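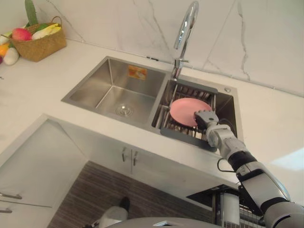
Fig. 1. Double sink with rack insert in the right-hand basin; pink plate on the rack.

Courses > Domestic Equipment > Unit 5 > Sink, rack and dishwasher

Reading time: 5 min

Handout for Unit 5, revised 04/10/2021
Eduard Doležal

5.1 Terms
"Basin" means one compartment of the sink. "Insert" means a rack carried by the basin edges. "Deck" means the strip behind the basins where the faucet is mounted. The Basham course text calls the deck a ledge; use deck in written work.

5.2 Basin with insert
An insert turns one basin into a draining area and leaves the other free for washing. Draining water falls into the basin and the counter stays clear. The faucet is mounted near the divider so that the spout can serve both sides. Plates go on the rods at an angle. A plate laid flat holds water in its well and in the foot ring underneath.

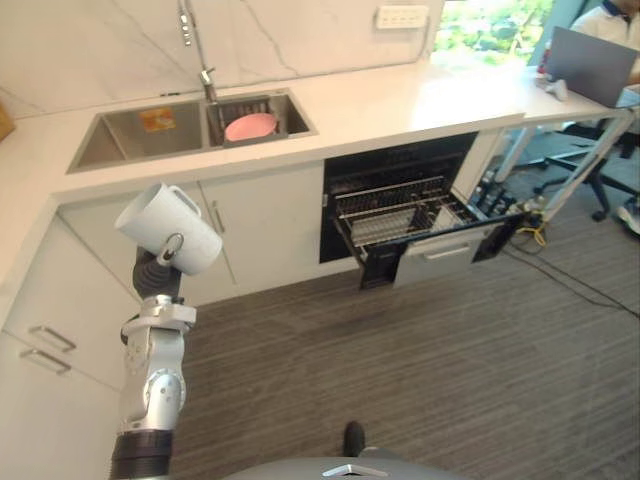
Mugs need more attention than plates. Most have a recessed base, and water collects there when the mug stands upside down. Tilt the mug when unloading it and let the base run off before it goes on a shelf. Hold it by the body if the handle has been repaired.

5.3 Dishwasher near the sink
Keep the walking distance between sink and dishwasher short. With the door folded down and the rack pulled out, the appliance takes up floor space in front of the counter. Mark this area on your plan with a broken line. The Treker and Plakberg planning sheets both show the door closed, so the open position must be added by hand. 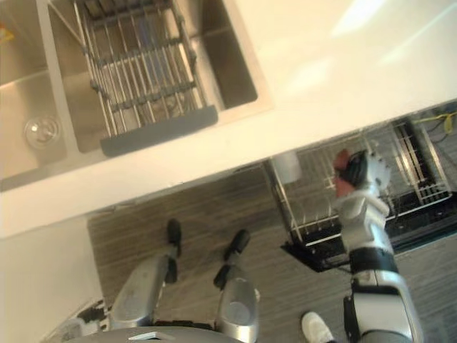 Load cups at the sides of the upper rack, open end down. Leave space between neighboring pieces so that spray reaches the inside. Check that nothing projects below the rack before pushing it in.

5.4 Written work
Draw the counter in plan with the door open and closed. Show the sink, the insert and the standing position of one person. See Šindelář, sheet 778, for line weights.

Comments

marta_k: Is the broken line also needed for drawers?

E. Doležal: Yes, for any drawer that opens into the same floor area.

pwilk: Sheet 778 is missing from my copy. The one before it is there twice.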